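Home | Issues | Authors | Submit | Contact

4.2 Does folding outerwear flat save space?

The advice to fold winter coats before summer storage turns up in nearly every household guide we read, and we found very little behind it. The Choi method, which most of these guides repeat in some form, asks the reader to lay the coat on a bed, smooth the body, bring in the sleeves and fold toward the collar. It was worked out for shirts. Toma and Barros, in their earlier survey of 30 homes, took it on trust that the same steps would serve for a lined jacket with a heavy collar. We doubt it.

Our objection is a simple one. A shirt stays where it is put. A thick jacket does not behave like that — the cloth rises at the fold, and whoever is folding has to choose between pressing the ridge down and starting again. Guides that show only the finished bundle leave this stage out. Figure 3 takes it up with a large brown jacket on a bed.

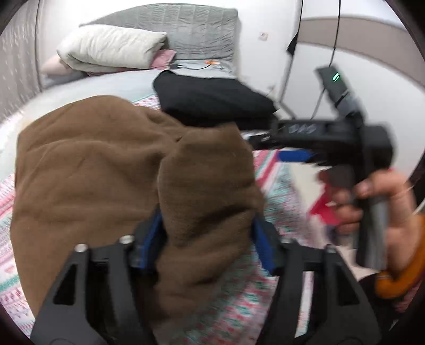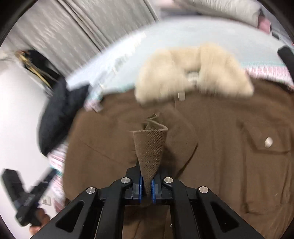

Figure 3. Brown jacket on a bed during handling. First view: a raised, bunched fold beside a flatter stretch of cloth. Second view: a narrow fold held at its lower tip, with the cream collar at the top of the jacket.

4.3 What the guides measure, and what they don't

The Nutlow handbook says a folded coat takes up less of a drawer than a rolled one. It gives no loads, no drawer size and no account of how long the coat had been lying there before anyone measured it. We wrote to ask and got back a copy of the same page. The Ineo leaflet is more careful, but its tests used thin raincoats, and its claim about "all outerwear" rests on those.

We see the same trouble with collars. A plush collar adds height at one end of the bundle, and a fold that ends at the collar puts the thickest layers together. Three of the guides tell the reader to tuck the collar under. None says what that does to the pile after a summer in a box, and we would not take their silence as good news.

There may still be a case for folding. Shelves are shallow, hangers cost money, and some people just like the look of a square pile. Those are fair reasons. They are different from the claim that folding saves space, and a guide that sells 500 copies on the second claim ought to have checked it with a coat.

We did not test rolling in this section, and our own comparison stops at one style of jacket. A padded coat might well give another answer.

Related items
Barros, S. Hangers, hooks and the back of the door
Toma, D. Where do the coats go in July?
The Butomora closet survey: a reply
Letters: more on rolled sweaters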